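Kuso FAQ
Posted March 2021 by Jarrah Rewi

Search the FAQ Type a question Go Clear

I get a lot of the same emails, so I'm putting my replies in one place. If I sent you here instead of writing back properly, sorry, and please do write again if it doesn't help!

What is Kuso?

It's the piece of software I've been chipping away at that looks at a garment lying on something flat and decides where to grab it and which way to fold it. It has a viewer for going through recordings, a labeling tool, and a planner. The planner is the fun bit. The labeling tool is where you will spend your life.

Does it drive the gripper too?

Nope. Kuso hands over a list of grasp points and paths, and something else has to carry them out. I use Tawhiri for that, which is Kirsty Sutcliffe's controller, and the two talk over a plain socket. If you already have a controller you like, keep it. You only need to read the plan file, and the format is written up in the docs folder (badly, I'm working on it).

Which garments does it know?

Towels and T-shirts are solid. Pants are fine as long as both legs are showing. Sweaters are hit and miss, and anything with a hood I'd leave alone until the next release. The sweater set has 221 recordings in it so far, out of 663 altogether, so it's getting a fair share of my time.

Why does it keep finding edges in the middle of my sweater?

Cables! I get this one more than any other. The edge finder looks for long dark lines, and a chunky knit is made of long dark lines. Older versions would happily decide that the valley beside a cable was the side seam and plan a fold right down the chest. Since version 2 the outline is found first and the texture gets ignored inside it, so update before you do anything else. If it still happens, turn up knit_smooth a little at a time. Go too far and you'll lose the cuffs.

It thinks my bedspread is part of the shirt. Help?

Patterned bedding is hard on it, and I feel your pain. Open the first still of the recording, click a few spots on the cloth and a few on the background, and hit Reseed. The seeds are carried through the rest of the recording, so you only do it once. When the background has flowers or lettering on it, put a background seed right on the print. I used to seed only the plain patches and then wonder why a petal kept getting folded in with a sleeve.

Do I have to label every single still?

Oh gosh, no. Label the first one, the last one, and any where the cloth changes shape in a hurry. The tool fills in between. I go back over the fill at double speed and fix what looks silly. A sweater takes me nearly 18 minutes start to finish, and a towel is over before my tea cools.

What points do I mark on a sweater?

Both ends of the collar, the shoulders, the cuffs, the underarms and the two hem corners. When a sleeve is folded over on itself, mark the cuff where you can see it and tick Hidden if you can't. Please don't guess! A guessed cuff is worse for the planner than a missing one. Mark the hem at the outer edge of the ribbing too. Half of us were marking the line where the ribbing starts, me included, and the folds came out short. 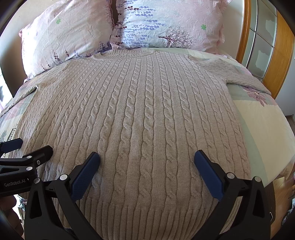 Cable-knit sweater laid out front side up, grippers open, on the kind of bedding the Reseed button was made for.

The grippers cover part of the cloth. Should I paint them out?

Leave them in. There's a separate mask layer called Tool, so brush over the fingers there and the planner treats whatever is behind them as unknown. Include the linkage arms as well as the pads. I skipped the arms for months, and Kuso kept reporting a very strange hole in the hem.

Can I run it without a graphics card?

You can, it's just slow. Planning is fine on a laptop. Finding the outline is the heavy step, so set it going and do something else.

What happened to Gurkura?

That was the old name for the labeling tool. It's inside Kuso now, and your old Gurkura files open with File, Import. Colors may come through wrong, but the points are right.

Where do I report a bug?

On the Skistside tracker, under Kuso. Attach the plan file and the first still, and tell me your version number. Kirsty looks at the tracker too, so anything about jerky motion or sockets will probably get an answer from her before I've seen it.

This site uses cookies to remember your settings. Accept Manage cookies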